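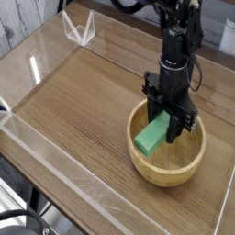 How to Oil and Look After a Wooden Bowl

I came to wooden bowls the way a lot of people do, by ruining one. It was a wedding present, I left it soaking in the sink overnight with the spaghetti pot, and by morning it had a crack I could slide a fingernail into. That was a good many bowls ago, and I have been fussing over them at our kitchen table in Draltley ever since, so what follows is simply how I do it at home (other people will have their own ways, and plenty of them work just fine).

What you will need

Food-grade mineral oil, or a board cream if you like the feel of one. I use the Lamrani cream on salad bowls because it has a little beeswax in it.
Two soft cotton cloths. Old T-shirts are perfect.
A sheet of very fine sandpaper, 500 grit.
Dish soap, warm water and a dish towel.
Half a lemon and some coarse salt, if the bowl smells of onions.

Step 1. Wash it quickly

Warm water, a drop of soap, a soft sponge, and in and out in under a minute. Please don't let it sit in the water, and please keep it away from the dishwasher! If there is a smell that won't shift, sprinkle in the salt, rub it around with the cut side of the lemon, leave it for five minutes and rinse.

Step 2. Let it dry all the way

Wipe it with the towel and then stand it on its rim, leaning against something, so the air can get at both sides. I leave mine overnight. Keep it well away from the radiator and out of the sunny window, even if you are in a hurry, and especially in November when the heat has just come on and the whole house is dry as toast. 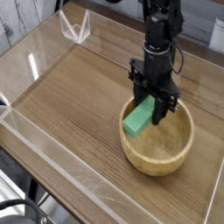

A bowl that is still damp in the middle won't take the oil properly, and you'll end up with cloudy patches that take weeks to fade. If you aren't sure, give it another day. It isn't going anywhere.

Step 3. Smooth the fuzzy spots

Washing raises the grain a little, and you'll feel it more than see it. Fold the sandpaper small and go over the rough places very lightly, following the grain as best you can on a curve. Then wipe out every bit of dust with a dry cloth. The first time I skipped the wiping and made a sort of gritty paste, which I do not recommend.

Step 4. Oil it

Pour a small puddle of oil into the bottom and work it up the sides with your cloth, then do the rim and the outside, and turn it over for the foot. Be generous with the foot, as it's the part everyone forgets.

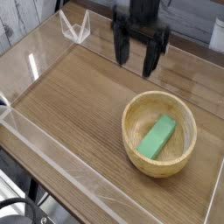 Leave the oil to soak in for at least 60 minutes, longer if the wood is thirsty and drinks it right up. Then take your second cloth and buff off whatever is left on the surface, until your hand comes away clean. A brand new bowl is usually happy with two or three coats, a day apart. After that, once a month is plenty, or whenever it starts to look pale and chalky.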